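Lonach Watch Party: Your Questions Answered

I get the same handful of emails every time a new season of Lonach starts, so I finally put my answers in one spot. Grab a snack!

What is Lonach, and do I have to start at season one?

It's the reality show about two celebrity families sharing one giant lake house for the summer, and yes, please start at season one. I know it's slow. The first couple of episodes are mostly people arguing over bedrooms. But the Meijer sisters' falling-out over the boat makes no sense if you skip it, and everybody at the party will be talking about the boat.

Are the Meijers really not speaking?

Oh boy. All I can go on is what's been on the show and what they post themselves. They sat at opposite ends of the table in the June reunion, and the younger one has unfollowed everyone except the dog's account. Make of that what you will. I'm Team Older Sister and I won't pretend to be neutral.

Who is Grunska?

The house chef! First name never given, barely spoke in season one, and now has the biggest fan club of anybody on the cast. Our group even has a separate thread just for the Grunska dinners (the lemon pie one had 800 comments by morning, and I read every single one).

How do I join the watch party?

Sign up for the newsletter and you'll get the chat link the afternoon before each new episode. We had 1,785 people on the list last time I looked, which still makes me a little dizzy. Chat opens at 5 and the episode starts at 6. Come early if you want to make predictions, they close the second the theme song plays.

What's the spoiler rule?

Nothing outside the main chat until the next morning. Our West Coast people have jobs and dinners and kids to put to bed, so be nice.

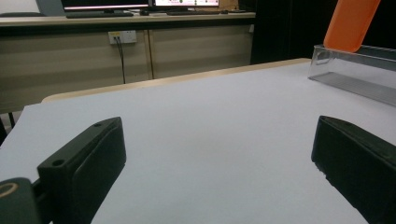

Augustina Asamoah wrote in to say the morning rule is still too strict for cast news, and that if a breakup is already all over the internet by lunch she should be able to talk about it wherever she wants. Fair point, Augustina! So now gossip from outside the show is fine anywhere, and only the episodes themselves are covered.

Is the Varnumlow spin-off happening?

I keep hearing yes, and then I keep hearing no. Varnumlow is the guest house down the road where the exes stayed last season, and I would watch a whole show of them making breakfast in silence. If I get a premiere date it'll go in the newsletter first.

Can I send you a tip?

Please do, the contact form goes straight to me. Just tell me where you heard it, and if you want your name left off, say so at the top.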